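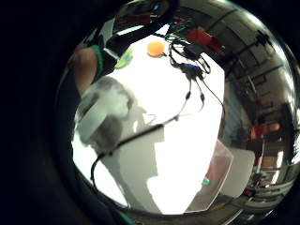 Setting a stop-loss on Cekano

A stop-loss sells your coins when the price drops to a level you pick. You need a funded Cekano account and an open position.

1. Open the Trade tab and choose your pair. Our example is a coin bought at $1,472.

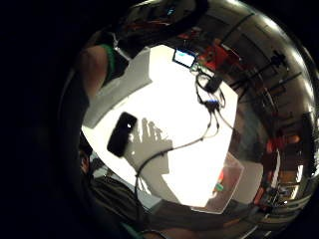 The pair name shows at the top of the order form – check it before you type anything.

2. Select Stop Limit and enter 1,352 as the stop price.
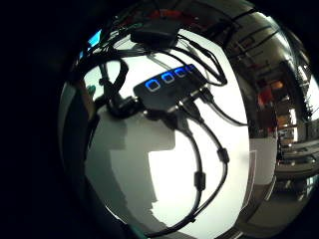
3. Set the limit price $10 lower, at 1,342. In a fast market, an order with no gap may go unfilled. 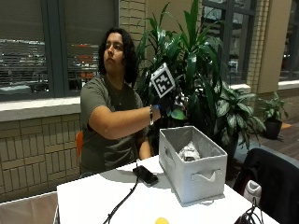 Enter the amount, then press Review and Confirm. The order now sits under Open Orders, where you can cancel it at any time.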